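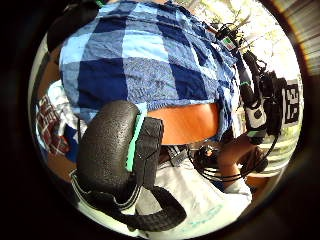

Gripper comparison, progress report no. 2
February
By Nassoro Rugemalira

Print this page | E-mail this page

Hi all, and thanks again for letting me write these the way I talk. The short version is that we're in good shape on the hand-held side, a bit behind on the arm side, and I'd like to move a little money between the two (see the end).

When I wrote last time we were still arguing over which hand-held gripper to carry through the spring. We had the Kuvside, which is light and quick to put on, and the Praria, which is heavier but closes a lot more evenly. We've now got 211 usable recordings across the pair of them, mostly cloth handling: folding shirts, flattening towels, picking one garment off a pile. Another 37 had to go in the bin. Most of those were lost tracking, where the printed marker got turned away from the camera for too long and the position just wandered off. I was pretty grumpy about that for a week, and then we changed the marker angle on the Praria and it got so much better!

Cloth is still the hard one. The Kuvside fingers slide on anything smooth, and you end up pinching twice or three times to get a single layer. With the Praria you get it on the first try more often, but your wrist knows about it by lunchtime. I did six sessions in a row on it myself, so I'm speaking from experience here. We've started swapping people out sooner and the recordings from late in the day look less sloppy.

Cables are my other gripe. They loop, they snag, they hang down in front of whatever you're trying to pick up, and the wide lens sees every bit of it. Ehlers sent us shorter leads and a handful of clips, and I've routed one of the two units that way so far. I'd like a couple more weeks with it before I say it's the answer (the short leads pull a bit when you reach across the table).

On the arm: the Plosness controller finally talks to both grippers, hooray, but it's slow to react when the fingers close on something soft. It keeps squeezing for a moment after it should have stopped. We think it's a filter setting and not the force sensor, and I've got a support ticket open. Until that's sorted I don't want to quote you a success rate for folding on the arm, it wouldn't be fair to either gripper.

Money next. We're under on travel and over on finger pads, which wear out faster than I budgeted for. I'd like to shift the leftover travel line to pads and one spare camera. No new funds needed, just a yes from you by e-mail.

Coming up: finish the re-cabling, rerun the towel tasks on both units with the same people, and get the arm trials going again once Plosness gets back to me. Call any time after 2 in the afternoon if you want to talk it through.

Nassoro

Last updated: February, 4:40 p.m.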